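Teaching by hand at Molau: a talk with Eglė Hunt

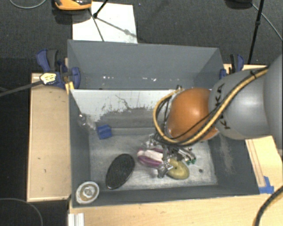 Eglė Hunt came to Molau in October to write software, and within 2 weeks she was steering an arm over a bin full of odds and ends instead, which suits her fine. "You sit down thinking you know how to pick up a cloth," she told me, laughing, "and then you try it through a controller!"

A session runs 30 minutes, and then she hands over to Przemysław Domański, who has a slower touch and, she admits, better results with anything soft. Between them they have recorded 610 demonstrations. "I rush the approach, I always have, and when we play it back the arm rushes too, poor thing. So now I stop above the cloth and breathe out before I close the fingers."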